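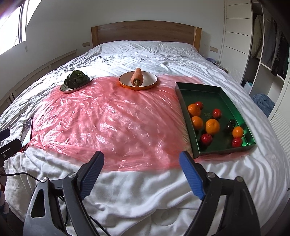
Produce on the pink sheet, gripper open, pointing at it.

Mestico handheld demos - bedroom set

Hi! This is the folder of hand-held gripper demos I put together with Hashini Debnath for the Mestico project. You hold the gripper, you do the task, and the arm learns from it later. No teleop in this part (Grigore Stanciu has the teleop half, ask him nicely).

What's in it
1,205 episodes, all moving fruit and vegetables between plates and trays. Mandarins are the easy ones. Leafy greens are a pain - the pads close on a leaf and the rest of the head swings around, so expect plenty of second tries. I left those in!

Splits
Train is everything except 53 episodes held out for testing. Please don't tune on those.

Known problems
- Soft surfaces move. Plates tilt when you press on the duvet, and I think that's useful, but Rizwan Bhuiyan disagrees.
- Shiny plates and crinkly plastic throw glare in daylight.
- Gripper width drifts a little in the February recordings. Run the width fix script first.

Questions or broken files go to me, Maksym Holovko.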